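The October fault on the breakfast station, and what has changed as a result

Readers of this blog will be aware that I have been responsible for the breakfast station at Katene since the spring. This post sets out the fault of October, its cause so far as it has been established, and the measures now in force. It is written in a personal capacity, but Aroha Hapeta has read it and has agreed to its publication.

The task is a short one. Two arms work across a single table. The right side takes a slice of bread from the toaster and brings it to the plate, and the left side steadies the plate while this is done. Both sides then withdraw before the sauce stage begins. The program that governs the order of these steps is named Trerkska, and it was written for the most part by Nuwan Cassim, with later additions of my own.

During run 411, the left hand closed while the right side was still over the plate. The two made contact. The right side continued to push for six seconds before Brodie Hollis pressed the stop button. No person was within reach of either arm, and no one was hurt. One finger joint on the left hand was damaged and had to be replaced. The plate went to the floor and did not break.

The first explanation offered was a loose cable at the left wrist, as we had replaced one there in August. Brodie checked each connection that afternoon and found nothing wrong. I spent most of the following day on the wrist sensor for the same reason, and I now regard that day as poorly spent. The logs had already been saved and should have been read first.

When the logs were read, the position was fairly plain. Each arm reports to Trerkska that it is clear of the shared area, and the other arm may not enter until that report has been received. The report carries a time stamp. The two controllers had drifted apart by 400 milliseconds, and a report from the previous cycle was accepted as current. The left hand was told that the area was free when it was not.

A drift of that size should have raised a warning. It had done so, on ten earlier runs, and the warning was written to a file which no member of the team was in the habit of opening. I include myself in that statement. I had asked for the file to be created.

The second failing concerns force. The contact limit on the right side had been raised in September so that a slice could be pulled from a tight slot without a false stop. It was meant to be lowered again once the slice was free. That step was left out, and the higher limit stayed in force for the entire cycle. With the proper limit, the arm would have stopped on contact.

Kaede Fukuda reviewed both findings and asked that the station be held out of service until they had been corrected. I agreed, although it cost us a demonstration that had been promised to Usitix. Their staff were courteous about the delay.

The station has since returned to service at reduced speed, with the usual plate, bottles and toaster.
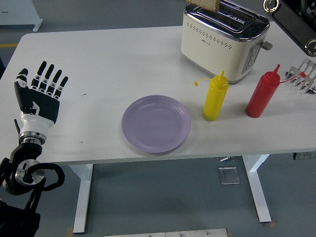
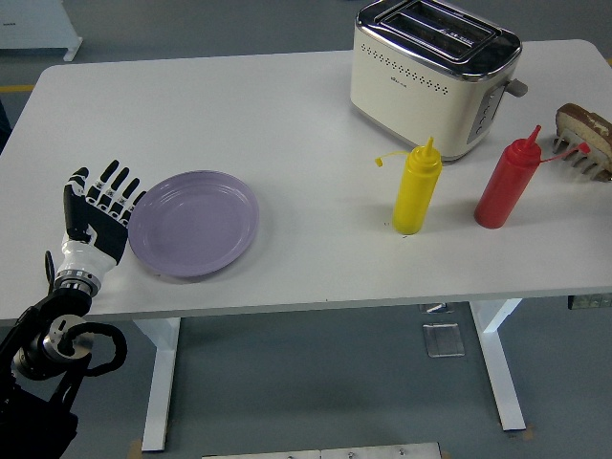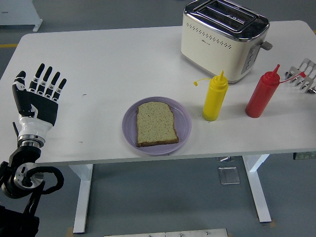

The following measures now apply. Both controllers take their time from one source, and Trerkska will not start a cycle if they differ by more than 10 milliseconds. A clear report is valid for the cycle in which it was issued and for no other. The raised force limit ends by itself when the slice has left the slot. Drift warnings are shown on the main screen and must be acknowledged by name before the next run.

Paora Ruawai has also asked that a second stop button be fitted on the far side of the station. Brodie happened to be standing near the only one, and the time to reach it from the desk would have been considerably longer. The part has been ordered. Until it is fitted, one person remains beside the existing button whenever the arms are powered, and that person has no other duties.

One matter is still open. We do not know why the clocks drifted so far in October when they had kept good time all summer. Nuwan suspects a software update on the left controller and intends to restore the older version on a spare unit for comparison. I will add his result to this post when I have it. Comments are open below, and I would be glad to hear from any reader who has seen similar drift between paired controllers.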